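Grindimora Folding Craft Table, Model 728

The Grindimora 728 is a folding table for sewing, cutting, model building and other hobby work. It opens from one side, locks with two sliding catches, and can be set up by one person. The legs adjust separately for use on uneven floors. 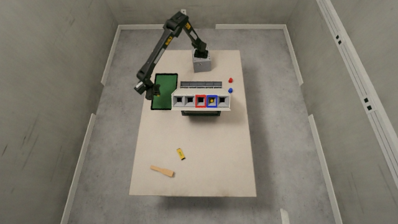
Folded, the table stores upright in a closet or behind a door. The carrying handle is on the long side, next to the hinge. Rubber feet are fitted at the factory and can be replaced with a coin and a little patience. Spare feet come in packs of 2 under part number 1638.

The tabletop is sealed on both faces. Wipe with a damp cloth and mild soap. Do not use acetone or leave a hot iron on the surface. Glue is easier to remove once it has dried hard; lift it with a plastic scraper.

Most customers pair the table with the Stallotgate cutting mat or the Lục clamp lamp. The lamp needs a straight edge to clamp to, so fit it on a long side, away from the hinge. The Eretico drawer unit will not fit under this model with the legs at their lowest setting.

Customer review, Jul 29, 2019
"I teach a quilting class and bought one in February to try before ordering more. The catches were stiff for the first few weeks and then loosened up. I wish the handle were wider. I have since ordered a second." Consuelo Rengifo

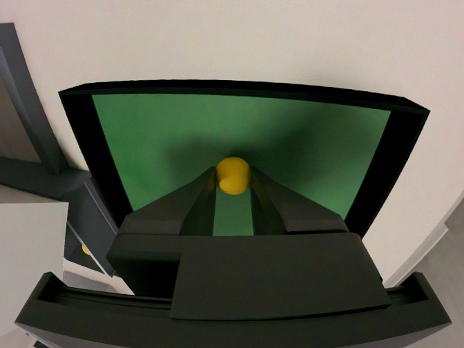

Delivery and returns

Tables ship in one carton with the legs attached. Unused tables may be returned within 90 days in the original carton. Please check the catches before you throw the packaging away.

Recently viewed
Stallotgate Cutting Mat, Large
Lục Clamp Lamp
Eretico Drawer Unit
Grindimora Replacement Feet
Grindimora Table Cover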